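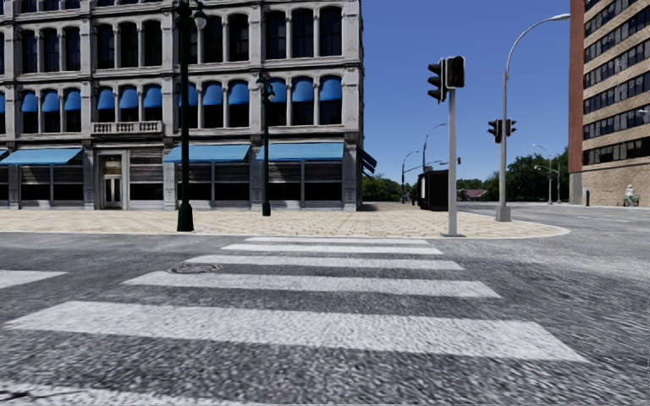 Chapter 2. Choosing a Street Simulator

Before any of us lets a delivery robot roll out among real people, we do well to let it practice in a made-up town, and the package we'll be shopping for together in this chapter is Flaltura, sold by the Hutsuliak company with 256 ready-made streets. A corner like this one, with its striped crosswalk, a red light showing and a curb that bends away to the right, already gives a beginner's robot plenty to sort out (and plenty for us to talk over!). We'll start with what the license covers.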